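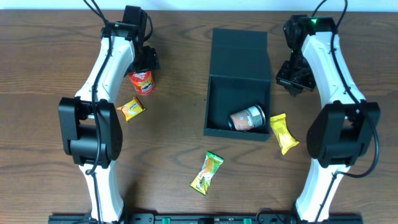 17 October 2020

Up too late again. Boiler man from Fodor came, looked, sucked his teeth, left. Wants 264 for the valve and can't get one till January!! Called Magdolna, she says try Drotent instead. Will do tomorow.

Choir on the laptop at six. Sound awful, Gergely frozen half the time, still nice to see faces. We're doing the Kocsis arrangement after all. Must learn alto line, p. 113 on.
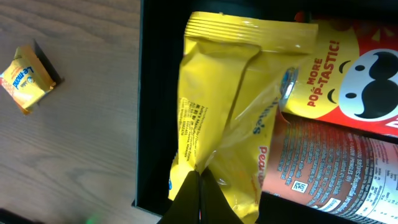 Then Hortensia rang, an hour gone. Her mom is home from the hospital, eating soup, cross with everyone. So good. Cried a bit after.

Need: stamps, lightbulbs, wool socks form the attic. Bed.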